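Subject: Re: [Clirkmont carers] Tablets in weekly boxes, who is allowed to fill them?

On the Clirkmont carers list, a member wrote:

> My father has been moved on to five different tablets and I was
> hoping the pharmacy would put them in a weekly box for him. The
> Barrientos branch says it only does this after an assessment and
> that two of his tablets can't go in a box anyway. Is that right, or
> are they just short of staff? Also, can I fill one myself?

It is probably right. I have been through this with my mother, at the Cidwood pharmacy and then at Barrientos, and both gave me much the same answer.

Some tablets have to stay in the maker's foil until they are taken. They pick up moisture from the air, or they don't keep well in the light, and a plastic box with a loose lid does nothing to protect them. Others are left out for different reasons: anything that dissolves on the tongue, anything taken only when needed, and anything where the dose changes from week to week after a blood test.

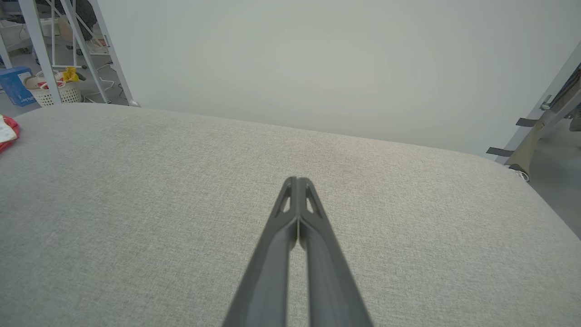

The assessment was less trouble than I expected. The pharmacist rang at about four in the afternoon and asked whether my mother could open bottles, read labels and remember if she had taken something. She also asked who else was in the house. At the end of it we were offered a printed chart and easy-open caps instead of a box. I was annoyed, but the chart has worked well enough and we still use it.

You can fill a box yourself. The pharmacy won't check it for you, though, so ask first which tablets are safe to take out of their packs. I got a list over the counter and keep it taped inside the cupboard door. What I do now:

1. Fill one week at a time, at the same hour, with nobody talking to me. I use a Lernomeck box, 28 compartments, which has lids stiff enough to stay shut in a bag.

2. Do one medicine at a time, all the way across the week, and put that packet away before opening the next.
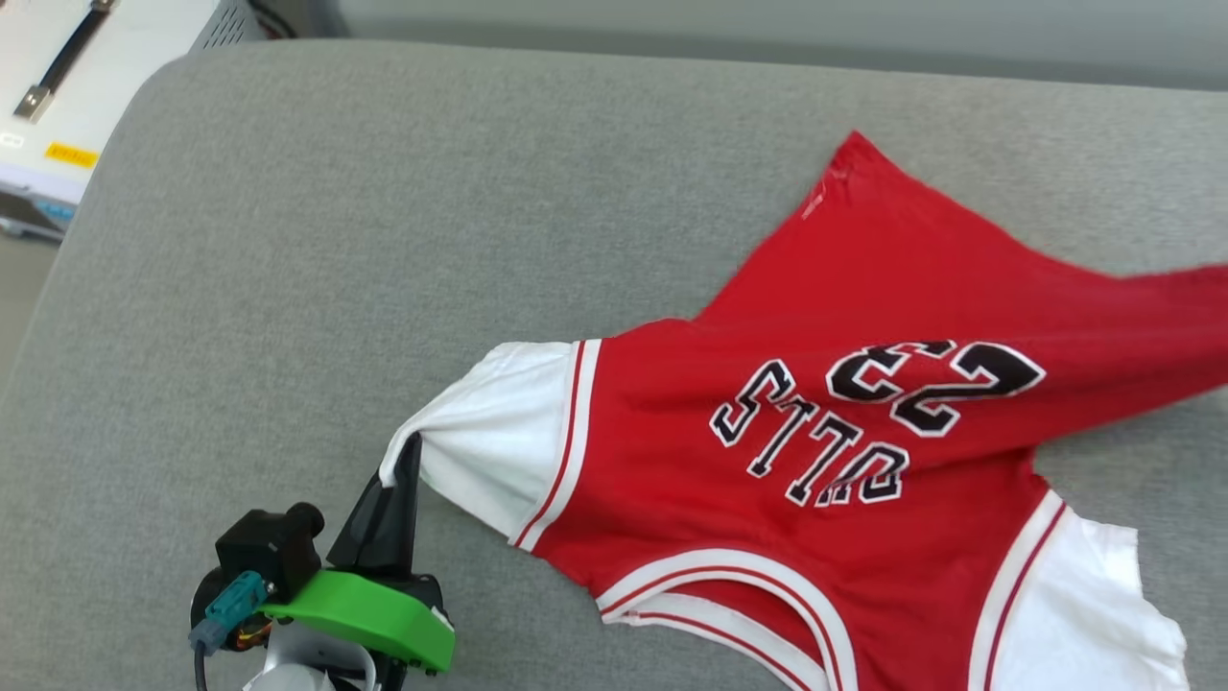

3. Keep the leaflets and the original packets. If your father goes into hospital they will want those, as they can't identify loose tablets from a box.

4. Write the foil-only ones on a card and clip it to the box so they don't get forgotten.

5. Order the repeat when there is a week and a half left. Our surgery takes 2 working days and the pharmacy needs time after that.

If a carer from an agency comes in, check with the agency before you start. Ours would only give tablets from a labelled pharmacy pack and wouldn't touch a box filled by family.

Does anyone know if the Cidwood branch still delivers? They were talking of stopping in September.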